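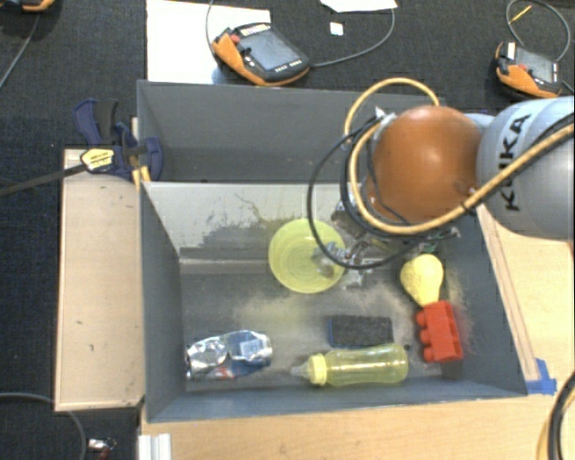
CLARKENSTEAD, Saturday, February 15, 2025

By Canan Ateş

I want the paper bus timetable back. I've wanted it back since July, when the little plastic frame at the stop outside Ogunleye's bakery was emptied and a sticker went up with a square code on it and the words "Plan your journey online". I was going to Funden to have my eyes tested. I had the drops booked for ten past eleven and a phone on nine per cent, and I stood there pointing it at the sticker with the sun behind me, getting nowhere, until a bus came that I hoped was the right one (it was, but I'd rather not run my life like that).

Before anybody writes in, I do own a smartphone and I quite like it. I book trains on it, I look up recipes on it, I've watched whole series on it in the bath. So this isn't one of those columns about how everything was better when we all had a dial phone in the hall. I just think a bus timetable is about the best thing ever printed on paper and we've let it go for very little.

Look at what you get on one sheet. The whole day is there, first bus to last, and you can see its shape. You can see there's a bus every twenty minutes in the morning and then that awful gap after lunch. You can see the one that goes round by the hospital. If you miss yours you run a finger along and there's the next, and you know whether it's worth going back in for a coffee. The app tells me there is a bus in fourteen minutes. Lovely! And the one after? And the last one home tonight? I have to put in where I am, where I'm going, what time I'd like to leave, and whether I'm prepared to walk, and then it offers me a taxi.

The council says the saving from stopping the printed booklets comes to £1,392 a year. I read that in the minutes twice to make sure I hadn't dropped a digit. They used to print 2,000 of them, twice a year, and by the spring there wasn't one left in the library rack, so I don't accept that there was no demand. I know what £1,392 is. It's not nothing, I could do with it myself. But the new bus shelter by the car park has heated seats.

My friend Sveva De Luca thinks I'm being soppy. She takes the bus to work every day and says the paper one was wrong half the time anyway, that the 38 hadn't stopped at Otum Lane for a year and the booklet still swore it did, and that on her phone she can watch the little bus crawling along the map and stay indoors till it's nearly there. She's right about all of that. In the rain I look at the crawling bus too. What I said to her, and she did go a bit quiet, was that she already knows her bus. She's been getting the same one for six years. The crawling bus is marvellous for people who know what they're waiting for.

It's the others I think about. Somebody new to the town, who doesn't know there's a direct bus to the coast on Sundays and so will never search for it. I found that bus by accident, at the bottom of page seven, while looking for something else, and I've had some of the nicest days of my life off the back of it – chips, a paperback, sand in the paperback. A twelve-year-old allowed out alone for the first time without a phone. My aunt, who is eighty-four and perfectly sharp and who used to keep the booklet on a string by the fridge. She has gone from catching three buses a week to catching the one whose time she remembers.

And I'd say the same goes for a good many other things we've tidied away behind a code. Menus, parking charges, the opening hours of the tip. Each one is fine taken singly. Put together, they mean that more and more of the town only talks to you if you know what to ask it, and it used to be written up on the wall for whoever happened to be passing.

There is a petition at the counter in Ogunleye's, and it had 900 names on it when I went in for rolls this week. I'm told the parish meeting will look at having the full timetable put back in the frames, at the main stops anyway, with a few booklets printed for people who ask. I'd take that. I'd like them on the buses as well, in that wire holder behind the driver, which is still there and has had the same glove in it since Christmas.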